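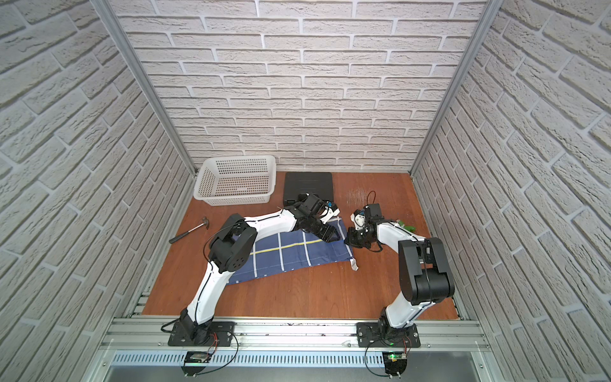 Cloth, basket, case, hammer: keeping a small work corner in order

From the Skikimley household newsletter, 22nd February

The September item on small work corners covered shelving and lighting. It left out the things that sit at floor level, and it left out the walls. Both are dealt with in this issue, along with the folding of checked cloths, which was the subject of most of the mail received on the earlier item.

The arrangement used for these notes is a small one: three walls in white embossed faux brick, a reddish-brown wood-grain floor, a white perforated basket at the back left, a black carrying case lying flat to the right of it, and a claw hammer on the left in front of the basket. The dark blue cloth with the white and yellow check is the one item that does not yet have a place. The order of work suggested below is cloth first, then hammer, then basket and case, then walls and floor.

Folding a checked cloth

A cloth with a printed or woven grid is easier to fold square than a plain one. The lines do the measuring. Most of the trouble readers report comes from starting the fold while the cloth is still bunched up, so that the first crease runs at a slight angle to the check and every later crease repeats the error.

Lift the cloth by one edge and let it hang until the bulk of it has dropped open. Lay it down with the lifted edge furthest away. Smooth from the center outward with the flat of the hand, then pull each corner lightly until the lines of the check run straight to the edges. If the lines bow in the middle, the cloth has been stretched along one side, usually by wringing. Damp it, pull it square and leave it flat to dry before folding.

Bring the near edge up to the far edge and match the lines, not the hems. Hems on inexpensive cloths are often sewn slightly out of true. A mismatch at the hem does no harm in a stack, while a mismatch in the grid shows on the top face. Fold in half again the other way. For a narrow basket, fold in thirds along the length instead and then in half.

Where there is a tag, as on the corner of the blue cloth, fold so that the tag ends up on an inside face. Tags left on the outside catch in the holes of a perforated basket and pull the cloth open when it is taken out. Cutting the tag off is an alternative, but the washing instructions may go with it. Copy them onto the inside of the cupboard door before using the scissors.

Dark cloths with light lines should be washed separately for the first few washes. Yellow is the line color most likely to pick up dye from a dark ground, and it turns a dull green that does not wash back out. Cool water, a short cycle and no softener. Softener reduces absorbency, and a work cloth that will not take up water has little use. Dry it away from direct sun if the color matters.

Cloths that have been used with oil or solvent do not go back in the stack. Spread them flat outdoors until fully dry, away from anything that can burn, and follow local rules for disposal. Do not leave them crumpled in a basket or a closed case.

The hammer

A hammer left on the floor is a trip hazard and a good way to dent the floor. It should hang, or it should lie in a drawer with the head against the back. Two screws set slightly closer together than the width of the head will carry it with the handle pointing down. Put them into solid backing. Faux-brick panel alone will not hold the weight, and the embossed face crushes under the screw head if it is tightened too far.

If hanging is not possible, lay the hammer along the base of a side wall, head toward the back, handle parallel to the wall. That keeps the claw out of the walking line. It is a second-best solution and should be treated as one.

Check the head for movement before putting the hammer away. Hold the handle, tap the end of it on a block of scrap wood and look for a gap opening at the neck. On a wooden handle, a loose head needs a new wedge or a new handle. Soaking the handle in water tightens it for a short time only, and the wood shrinks back looser than before. On a molded handle, a loose head means replacement. Wipe the striking face dry. A thin film of light machine oil on the bare metal is enough for storage. Keep it off the grip.

Perforated baskets

The choice between a solid and a perforated basket depends on what goes in it. For cloths, perforated is the better type. Air passes through the sides, and a cloth that was put away slightly damp has some chance of drying. Small square holes are preferable to wide slots: fabric does not push through as easily, and small hardware has fewer places to escape.

For loose hardware the reverse applies. Nails work their way through any opening they fit, and screws hang by their heads. Put them in a lidded tub first and put the tub in the basket.

Stand the basket against the back wall with a finger's width of clearance. Pushed hard up against an embossed panel, the rim rubs the raised brick faces every time the basket is moved. The marks are shallow and catch dirt. A strip of felt along the back of the rim prevents most of it.

White plastic yellows with heat and sunlight, and the perforations collect dust along their lower edges. Wash in warm water with dish soap and a soft bottle brush, from the inside outward. Rinse, shake and stand upside down. Bleach is not needed for ordinary dust.

Do not fill a basket above the rim. Once cloths stand proud of the top, the lower ones are no longer used, and the same few go through the wash over and over until they wear out. Put clean cloths at the bottom or at one end, and take from the other.

Carrying cases

A case stored flat is stable and protects what is inside it, but it occupies more floor than the same case on edge. On a small floor it is worth standing it up, provided the contents are fixed in molded recesses and the latches face upward. Cases with loose contents should stay flat. Standing them up moves everything to one end, and the lid is then opened onto the pile.

Nothing should be stacked on a flat case that has to be opened often. If the case is opened less than once a season, the top may be used as a shelf for light items. Label the short end as well as the lid. The short end is what can be read when the case is against a wall.

A black case against a white wall shows dust on its top face within days. A dry cloth is sufficient. Polish sprays leave a slippery surface and attract more dust.

Embossed brick panels

Three walls of white faux brick with gray mortar lines will lighten a small space considerably. The drawback is the relief. Dust settles in the lines, and a flat cloth passes over the top of them without touching it. Use a soft brush first, from the top course down, then a barely damp cloth on the faces. Abrasive pads remove the surface finish and leave a shiny patch that cannot be blended in.

Alignment matters more than most fitting instructions suggest. Where panels meet at a corner, the courses on the two walls should line up. Start from the back wall, mark the height of one mortar line on both side walls and work from the mark. Starting from the floor gives good results only if the floor is level. Staggered joints on the back wall should also run on across any panel seam. Dry-fit the full row before peeling any backing or opening any adhesive.

Bratora panel adhesive was the product asked for most often by readers after the September item. Test any adhesive on an offcut and leave it overnight. Foam-backed panels can react with solvent types, and the damage appears on the face, not the back.

Dents in the raised faces can be left alone if they are small. A larger one is best hidden by replacing the panel, so keep one spare from the same batch. Whites differ between batches, and the difference is visible in side light.

Wood-grain floor

On a reddish-brown wood-grain surface, pale dust is more noticeable than dark dirt. Sweep before wiping. Grit dragged under a damp cloth produces fine scratches across the grain pattern, and on a printed surface they cannot be sanded out. Sweep from the back wall toward the open side, with the basket and case lifted out. Sweeping around them leaves a line of dust that is pushed back under when they are next moved.

Felt pads under the case are optional. Under anything with a metal edge they are recommended.

Supplies and leaflet

Perforated baskets in three sizes, felt strip and single brick panels can be ordered through Pletano, stock reference 2521. The Kincaid counter holds a smaller range and will cut felt to length. Panels are not cut in store.

Leaflet 63, on folding and stacking household cloths, has been reprinted with a corrected diagram for the fold in thirds. The earlier printing showed the tag on the outside face. A total of 247 copies are available, free with any order or at the Kincaid counter, with a limit of 5 per household. Earlier copies may be exchanged.

The next issue covers drawer liners and the storage of extension cords.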